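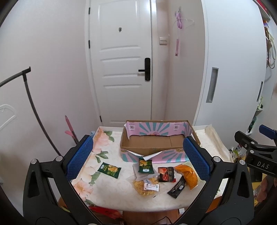

Figure 3. Start of a packing demonstration, wrist view. Snack items lie around an open cardboard box; part of the second gripper is at the right.

4.2 Data collection

Demonstrations for the packing task were recorded in homes with two hand-held grippers, one per hand. We used 1,088 demonstrations in total. Of these, 700 come from the Murkik set, which was recorded in April, and the rest were added later under the Ayaaba protocol. The two differ only in how the operator places the items before recording starts. In Murkik the items are spread with gaps between them. In Ayaaba they may touch or overlap, as in Figure 3, where one green packet rests on a wrapped waffle.

We kept overlapping layouts because the policy trained on Murkik alone often closed on two packages at once. Thin, shiny wrappers were the hardest case -- the fingers tended to push them along the table before closing. Operators were told to work at their normal speed and to leave the room as they found it, with no backdrop and no change to the lighting.

Each recording was cut to the span between the first finger motion and the last release, then resampled to 600 steps. Shorter recordings were padded with the final pose. We trained Darari, our baseline policy, and Tekimia with the same image encoder and the same batch order. For each policy we ran 30 trials per layout type, and the item set was held fixed within a trial block. Results are given in Section 5.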